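Home | News | Minutes | Swap Meet | Members | Links

Marnadcombe Action Figure Collectors' Club
Minutes, November meeting
Posted by the Club Secretary

The meeting opened at 7:30 p.m. in the upstairs room. There was a quorum. The October minutes were read and accepted with one correction: the missing vehicle part in the raffle lot was a canopy and should not have been listed as a hatch.

Accounts

The club has $289 in the general fund after paying for the room through the end of the year. Table fees from the fall swap meet are all in. A member asked whether dues would go up in the new year. The answer was no, unless the room rent changes. The raffle money is still kept separately and will go toward the display case.

Display case at the library

The library has offered us the glass case by the front desk for the month of February. After some back and forth the members settled on a theme of figures from 1990 and earlier. A proposal to include newer reissues next to the originals was voted down, mainly for lack of shelf space. Members lending figures should put their initials on a slip of paper under the stand and leave the figure itself unmarked. Accessories smaller than a backpack should stay at home or be fixed in the hand with removable putty.

The library does not insure the contents. Anyone not comfortable with that should not lend. The case locks and the key stays at the desk.

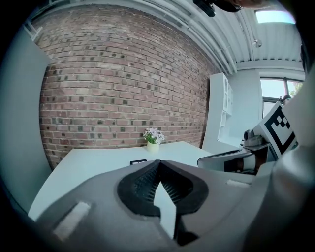 Lighting was raised. The case has a bulb in the top that gets warm, and several members have had white plastic turn yellow on open shelves at home. It was agreed to ask the library to leave the bulb off. White and light gray figures will go on the bottom shelf either way.

Repair night

The repair night in September was well attended and will be held again in January. Two tables will be set up, one for waist and hip repairs and one for cleaning. Members should bring their own screwdrivers. The club has O-rings in the common sizes, but the last pack from Tistuvmont was brittle and several snapped during fitting. The rest of that pack has been thrown out. We will order from Fosier this time, even though the shipping is higher.

There was a long discussion about loose knees. Clear floor polish was recommended by some. Others said it had left a film on their figures and they would not use it again. No club position was taken. Members may do as they like with their own figures.

Trading rules

A complaint was received about a trade at the October meeting in which a reproduction rifle was passed as an original. The rifle has been returned and both parties are satisfied. The rule will now read: "Reproduction parts must be stated before the trade." Motion carried, with 2 against.

Spring swap meet

Öztürkmen has again offered its back hall at last year's price. Setup would be from 8 a.m. and doors would open at ten. Members asked for wider aisles, as last year's were hard to get through with a stroller. The floor plan will be redrawn and brought to the next meeting. Outside dealers will be limited to one table each until members have booked.

Other business

The box of loose weapons is getting full and needs sorting. Anyone who can take it home for a few weeks should speak up at the next meeting.

The newsletter deadline is moved up one week.

The meeting closed at 9:10 p.m.

Contact the club | © Marnadcombe Action Figure Collectors' Club | Back to top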